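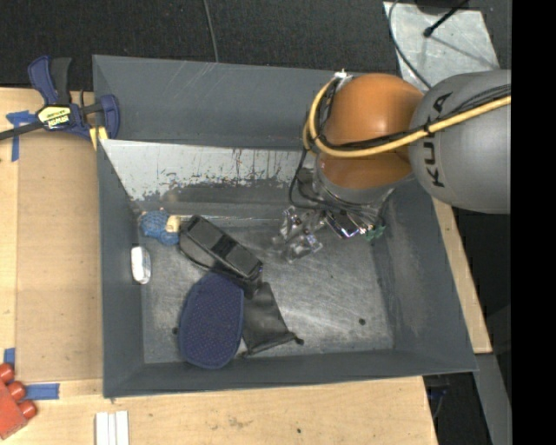

*A KUKA arm over a gray bin, orange joint and yellow cable included.*

Hello again from the cross-border desk (my kitchen table, mostly). I promised in the last issue that I'd get to the mutual assistance piece, and then the extradition story ate the whole newsletter, so let's do it now while I still have the notes in front of me.

If you've never had to deal with one, a mutual legal assistance request is how a prosecutor in one country asks for help from another. Bank records, a witness interview, the contents of an email account, that sort of thing. You can't just phone up a bank overseas and ask nicely. Well, you can, but what you get back probably won't be any use to you in court. So the request goes from the prosecutor to a central office, gets checked, gets translated, goes over to the other country's central office, gets checked again, and eventually lands on the desk of somebody who can go and get the records. Then it all comes back the same way!

I worked on these for a good stretch of my career, first on the outgoing side and later on the incoming side, and I can tell you that each side is completely sure the other one is the slow one. When I was sending requests, I thought the people receiving them must be using them as coasters. When I was receiving them, I couldn't believe what people were willing to put in an envelope. I once had a request asking for "all relevant accounts" of a man with a very common last name. No date of birth, no bank, no branch. There was a lovely cover letter, though.

What got me back onto this subject was the Agbeko report, which came out in August and which I've now read twice (the second time with a pencil). It looked at the backlog in one central office and followed what happened to each request from the day it was logged. The office took in 3,723 requests over the period, and 2,788 of them had been closed by the end of it. That leaves a pretty big pile still open, and the part that interested me was why.

I had my money on translation. I was wrong! Translation took its share of the blame, but the biggest single cause of delay was requests going back to the sender with questions. And most of those questions were very basic. Which account? Which dates? What crime are you looking into, and what does this person's phone have to do with it? A request that went back once tended to go back again, and more than 4 round trips wasn't unheard of in the fraud cases. Every one of those trips goes through both central offices, so you can imagine what that does to the calendar.

The report also has a good chapter on the Ustwood pilot, which some of you wrote to me about in the spring. The idea was simple enough. Before sending anything formal, the prosecutor had a call with somebody in the receiving office and talked through a draft. That was pretty much the whole pilot. People on both ends said they liked it, and the drafts that came out of those calls were shorter and a lot more specific. The authors are careful about what they claim, and I'll be careful too, as the cases in a pilot tend to be the ones people were already keen on. But I've been saying "pick up the phone" for years, so you'll forgive me for being a little pleased.

A few of you have asked whether the newer electronic evidence agreements will make all this old paper machinery go away. My short answer is no, or at least not soon. Those agreements help a lot when what you need is held by a big service provider, and in a lot of cases now that's precisely what you need. They don't help you get a witness in a small town to sit down and give a statement, and they don't help you freeze a house. There's also a fair argument about safeguards. The old system is slow partly since two sets of lawyers look at every request, and when you take one set out you'd better be sure the remaining one is asking the hard questions. I go back and forth on this. I've had perfectly polite letters from readers who think I'm too soft on it and from others who think I'm holding up progress, so please do keep them coming.

If you have a request going out soon, these are the things I'd check before it leaves the building:

- The full name, date of birth and any other spelling you've come across
- Exact dates for the records you want, with a start and an end
- One plain paragraph on what the crime is and how this evidence connects to it
- Any court deadline, right at the top, in bold
- Whether the account holder can be told, and if not, why not
- A direct phone number that a human being picks up

I used to keep that list taped inside a cupboard door. It had 5 items on it for years and the phone number was the late addition, after I spent most of a winter trying to reach an office whose only listed contact was a fax machine.

Two bits of housekeeping. The drafting workshop in Stikham is full, but there's a waiting list and people do drop out, so put your name down if you're nearby. And the Ploltthorpe reading group is taking the Agbeko report as its next text, starting with the chapter on asset freezing, which I've skipped here as it really needs an issue to itself. You don't have to be a lawyer to join. Half of the group aren't, and they ask better questions than the rest of us.

Next time I'll try to cover joint investigation teams, and who gets to keep the money when two countries seize it together. Send me your stories on that one if you're allowed to tell them!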